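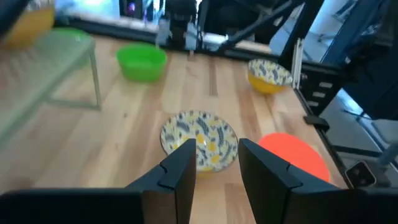
June, bench 4, bowl sorting. S. Pant

Continuing from the last entry. Task is the same: clear the tableware off the wood and set it out in a row along the far side of the table, on the mint-green mat. Bowls in use today are the green plastic one, the orange one and the patterned ones from the Ristić box (leaf pattern, cream, navy and mustard inside). The box label says lot 1106.

Notes on the pieces.

Green plastic: flared sides, easy to pick up by the rim. Light enough that it slides if bumped. Weighed it last time and did not write the value down. To redo.

Orange: round, vivid color, no trouble finding the rim against the wood.

Leaf pattern: shallow. The mustard exterior and the patterned interior look like two different objects depending on how the bowl is tipped, so anyone labeling from photos should check both sides before assigning a class. Anahera had two of them logged as separate types in the Drutora sheet. Corrected, 11 rows changed.

Started 9:40. Wiped the table first with the Lerkumness cleaner, diluted per the card on the shelf. It leaves a slight film on the butcher block if not buffed, so go over it again with a clean cloth and wait for the surface to dry before putting anything down.

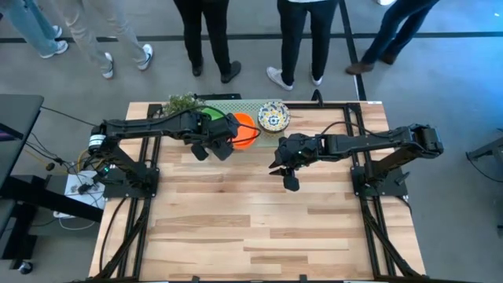
Order along the mat, left to right: plant, green, orange, then the white bowl with the blue and yellow motifs. Keep this order for the rest of the set. The plant stays in the left corner and is not part of the count. Water it at the end of the day, 200 ml, saucer emptied after.

The perforated mat is the Tridton one. Crumbs collect in the holes and a cloth does not reach them. Rinse from the back under the tap, shake, hang over the rail by the sink.

Open items:
Weigh green plastic bowl.
Ask Anahera where the second box of leaf-pattern bowls was put.
Order another mat, same hole size.
Check the white bowl for chips under the lamp. Glaze felt rough at one point on the foot.

Stopped 12:15.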